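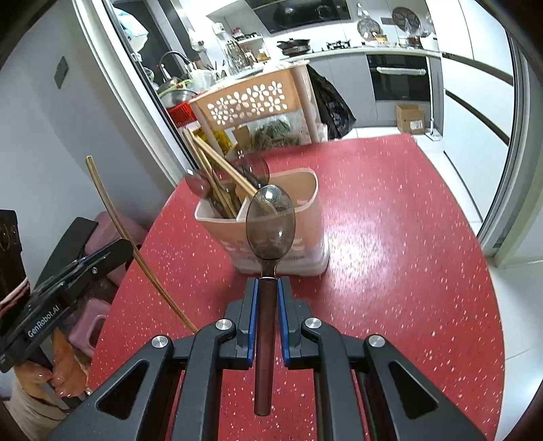
Jaime Antunes says the Stomwood page is eating its own redirects again, and that anyone who types "The Lantern Widow" into the search box gets sent to the episode instead of the villain. He's right, I tried it on my phone over breakfast and ended up on the episode three times running.

So, log for this one, as I'm the muggins who moved the pages in February.

**Problem:** "Lantern Widow" (the ghost from the Stomwood cartoon) and "The Lantern Widow" (the episode she first turns up in) both want the same title. The wiki is choosing the episode every time, even from links on the villain list.

**First go:** cleared the page cache and waited. No change. Cleared it again, because I'm an optimist. Still no change.

**Second go:** looked at what links where. There are 2,486 links pointing at the old title, and nearly all of them mean the ghost! Only the season 2 guide and a handful of talk pages mean the episode. I'd assumed it was a fairly even split when I did the move, so that's on me, sorry.

**Third go:** put "(episode)" on the end of the episode page and pointed the plain title at the villain. Worked for me logged in, didn't work logged out. Jaime got the same on his side (he's on the Davska skin, I'm on the plain one, so it isn't that).

Nisha Sisodia then spotted that the infobox template still had the old title typed straight into it, in the "first appearance" line. Every time somebody saved a character page, the Hiser bot read that line and helpfully put the redirect back how it was. I'd been fixing it and the bot had been unfixing it behind me, which explains the page history looking like a tennis match.

**What I've done now**

- Paused the bot on the villain pages (it's still running on the cast pages, those are fine)
- Changed the infobox line so it uses the "(episode)" title
- Set the redirect once more, at 14:00, and left it alone

Checked again after tea, logged out, and the Widow comes up first. Her picture gallery loads too, and the quote section where she says the bit about the well.

**Still open:** the Captain Dhillon page has the same clash, as he shares a name with the two-part special. I haven't touched it. Jaime, would you mind having a look at which way those links lean before I move anything? I'd rather not do another February.

Also the villain list says the Widow is unmasked in her first episode and her own page says the second. I think the list is wrong but I need to rewatch it. Leaving this ticket open till I have.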